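Reading Household Surveys Without Being Fooled
Course handout, Unit 3
Instructor: Gumaro Ledesma
Salinas evening program

Read this before the session and bring the Isetness tables with you. You don't need any math beyond percentages. You do need to be willing to read a footnote.

1. Where the numbers come from

A household survey is a stack of answers given by people who had other things to do. Somebody knocked, called or mailed a form, and somebody inside the home stopped cooking long enough to reply. Everything printed later, including the decimals, rests on that exchange. I bring it up at the start of every term, and by the second week most students have gone back to treating the tables as if they had been read off a thermometer.

The survey we use in this unit is the Isetness household study, which asked people how they spend time at home: cooking, cleaning, fixing things, looking after children and parents, paying bills. It was carried out by a small firm called Grallitz and written up in a glossy report with a great many pie charts. The report claims that home life has become "dramatically more efficient." We are going to spend three sessions on whether the study can support that sentence. I don't think it can, but you should make up your own minds, and a couple of people in last April's group argued the other side fairly well.

2. Who was asked, and who answered

Grallitz drew a list of 3,366 homes. Of those, 2,876 were reached, meaning that a live person picked up the phone or came to the door. Of those reached, 2,274 finished the questionnaire.

Work the percentages out yourselves before reading on.

The report prints a completion rate of 79 percent. That is 2,274 divided by 2,876, and the arithmetic is fine. Divide by the full list, though, and you get 67.6 percent. Both figures are true. The report gives the first one in large type on page two and leaves you to find the second one in an appendix. When you see a response rate, ask what is on the bottom of the fraction. If the author won't tell you, assume the least flattering answer.

A lower rate is not a disaster by itself. A survey with 60 percent response can be excellent and one with 90 percent can be junk. What matters is whether the people who are missing differ from the people who answered in a way that bears on the question. And in a study of time use at home, it is hard to think of a worse group to lose than the people who had no time to answer a survey. A parent with two jobs is less likely to be home, less likely to pick up, and less likely to stay on the line for all the questions. Those are the homes where I'd expect the "efficient" story to look weakest.

The report says the data were "weighted to correct for non-response." Weighting means counting some answers more heavily to stand in for people like them who are missing. If too few renters answered, each renter counts a little extra. It can help. It can't tell you what the missing renters would have said, only what the renters you did reach said, repeated louder. If busy renters stayed out and relaxed renters took part, the weights will give you a larger helping of relaxed renters.

3. What "cooking" means

The main table says time spent preparing meals fell between the first round and the second. Before anyone builds a theory on this, look at the wording.

First round: "How many minutes did you spend yesterday on cooking and anything connected with it?"
Second round: "How many minutes did you spend yesterday preparing food?"

Try answering each one for your own kitchen. Does the first include shopping? Washing up? Wiping the counter? Waiting for water to boil while you read the mail? The second seems to leave out nearly all of that. If I asked you both questions about the same day, you would probably give me two different numbers, and the second would be smaller. Nothing in your life would have changed.

I wrote to Grallitz about this. They replied that the new wording had been "tested for clarity." I am sure it was clearer. A clearer question is still a different question, and you can't subtract the answer to one from the answer to the other and call the result a trend.

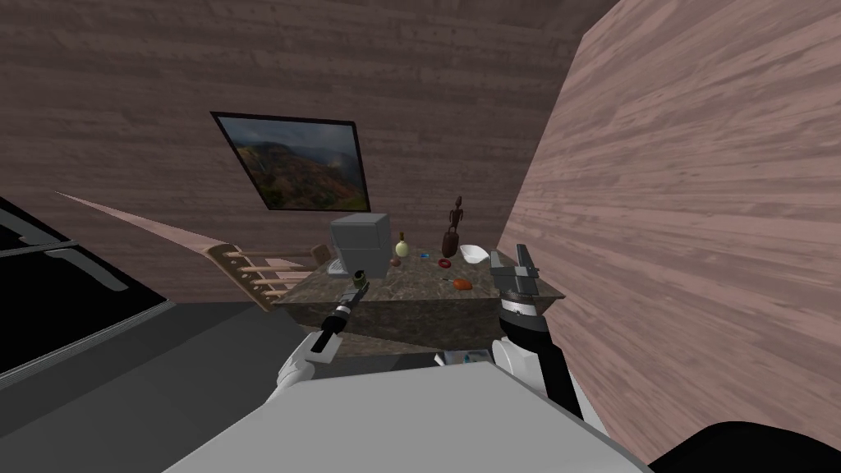 The proper fix is known and not very costly. You give the old wording to half of the second-round homes and the new wording to the other half, chosen by chance. The gap between the halves tells you how much of the drop comes from the wording, and what is left over may be a real change. Grallitz didn't do it. The appendix doesn't say why.

There is a second trouble, which is memory. People are poor at recalling minutes. They round to five, ten, fifteen, thirty, an hour. In the full answer file, the thirty-minute column towers over its neighbors, and hardly anyone reports twenty-eight or thirty-three. I don't believe that people cook for exactly half an hour. I believe that half an hour is what you say when a stranger asks. So when the report announces a fall in the average of a few minutes, remember that the answers it was built from came in lumps bigger than the fall.

Diaries do better. With a diary you write down what you're doing as the day goes along, so there is less to remember and less chance to tidy up the story. They cost more, and people get bored with them by the second day. The comparison with the Jindard diary project is useful here, even though Jindard was much smaller and covered only one town. In the diaries, time on meals hardly moved. The Isetness report mentions Jindard once, in a footnote, and calls it "broadly consistent." Read the footnote and then read the Jindard table. I would like to hear someone defend the word "broadly."

4. The word "efficient"

Suppose the drop is real. Suppose people did spend less time preparing meals. Would it follow that homes are more efficient?

It might. They could be making the same meals faster. They could also be eating out more, buying things ready to heat, skipping breakfast, or having a teenager do the chopping who wasn't the person interviewed. Each of these lowers the number in the table. Only the first is what most readers picture when they see "efficient." The survey did not ask what was on the plate or who else was in the kitchen, so it has no way of telling them apart.

Note how the report handles this. In the tables the row is labeled "minutes, meal preparation." In the chapter text it becomes "time burden." In the summary it becomes "efficiency gains." The number stays the same all the way through while the name gets more cheerful. I suggest going through the report with a pencil and marking every place where the label changes. It takes twenty minutes and I have never known it to be wasted on any report.

Gadgets come in for a lot of credit in chapter four. Homes that own more kitchen machines report less cooking time, and the authors treat this as cause and effect. Homes that own more machines also tend to have more money, and homes with more money eat out more. The report has an income question. It has the eating-out question too, asked in the first round only. No table puts gadgets and income together. You can make one from the answer file, and that is part of your assignment.

5. Things the study does well

I have been hard on it, so let me be fair. The list of homes was drawn properly and the method is written down well enough that you could repeat it. The answer file is open, which is more than I can say for many larger studies. The questions on repairs and bills kept the same wording in both rounds, and I'd trust those rows further than the cooking row, though they show almost no change and so got almost no space in the report. Keep that last part in mind. Flat results are results. They rarely make it onto a cover.

Some students come away from this unit believing that all surveys are worthless. That is lazy, and it is as bad as believing all of them. A doubt should be about something: a fraction, a question, a missing group. If you can't say what would change your mind, you are just in a mood.

6. For the next session

Bring written answers to these. Half a page each is plenty.

a. Redo the completion rate using both bottoms of the fraction. Write one honest sentence for a newspaper that gives the reader both.

b. Pick any row in the main table other than meals. Find the wording in both rounds. Say whether you would compare them and why.

c. From the answer file, split the homes into lower and higher income and look at gadgets and cooking time inside each group. Report what you find even if it's dull. Say how many homes are in each box of your table.

d. Ask one person you live with or know well how long they spent on meals yesterday, using the first wording. Ask again two days later about the same day, using the second wording. Don't tell them why you're asking. Write down both answers as given, with no rounding of your own.

Late work is accepted for one week. If the answer file won't open, it is most likely the long column names; shorten them and try again. The printed copies of the appendix have page 14 bound in upside down, and the table on it continues on page 16.

Handout last revised December 26, 2019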